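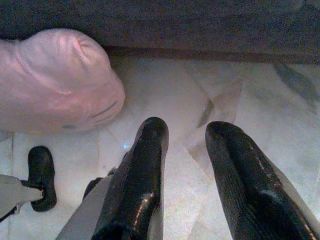
On 2 December 2022, Delphine Lindgren wrote:
> I ran the Stistine import again last night with the collation
> set to the default. It reads 3,848 records and stops without
> an error. The file has more than that. Has anyone else had
> short imports since the last update, or is it my export from
> Plurari? I also get duplicate headings for names with accents,
> one with and one without.

Delphine,

Two separate problems, I think.

The short import is most likely an unescaped tab in a notes field. Stistine treats a line with too many columns as end of data and closes the file normally, so nothing goes into the log. Look at the first record after the last one that loaded. If the notes were pasted from a spreadsheet, you will probably find the tab there. Plurari can strip them on export – the setting is under Output, and it is off by default.

The headings are a collation matter. Plurari writes accented letters as a base letter plus a combining mark. Stistine compares bytes, so a name typed by hand and the same name imported come out as different strings. Normalize the whole file to the composed form before loading. Doing it afterward means rebuilding the index, and on my machine that takes 60 minutes for a catalog smaller than yours.

My test catalog is the household inventory. The living room entries load cleanly with version 4 of the template. 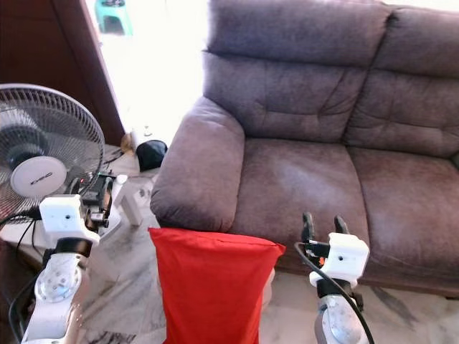
Living room, sofa and red bag.

Attachments do not affect the record count. They are read in a second pass, after the index is written, and a missing file only produces a warning.

One caution on field widths. The location field holds 60 characters, and anything longer is truncated before the duplicate check runs. Two boxes on the same shelf can therefore merge into one record. I shortened my room names in February and have had no merges since.

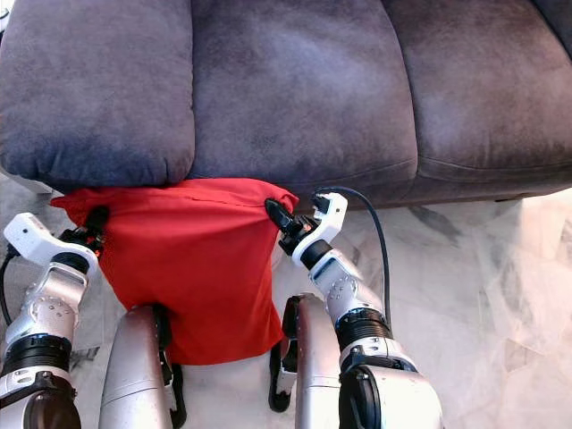 Wivenska asked off list whether the duplicate check can be switched off during import. It can, with the -n switch, but then the accented pairs stay in the index and have to be joined by hand. I would leave it on.

For the archive, the order that works here:

1. Export from Plurari with tabs stripped.
2. Normalize to composed form.
3. Compare the line count with the record count shown in Plurari.
4. Import into an empty catalog, never over an old one.

If the count is still short after step 4, send me the 2 lines on either side of the break. Please send them as an attachment, as the list software turns tabs into spaces.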